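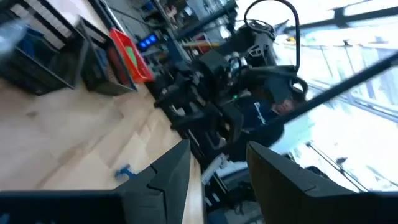
Ronduron Stage Backdrop, 20-foot

1/30/21
By Kacper Makowska

The maker says one painted cloth will do for a saloon, a parlor and a town square. I doubt it. From row 20 at the Plodwood it read as a saloon every time, whatever the actors said. It's decent canvas all the same, and the grommets held through a full run of a two-act comedy.

Rental is $50 a night or $700 to buy. The listing also promises "100 percent wrinkle free," a claim I'd ignore. Hang it the day before you open and steam the bottom edge. Laskowska lighting gels warm up the browns a little, but they won't turn a bar into a church.

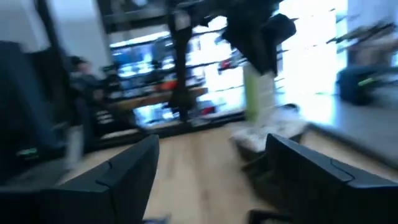 Can it be hung outdoors?
The maker allows it in calm weather. We wouldn't, after watching it belly out like a sail at Ernstead in a light breeze.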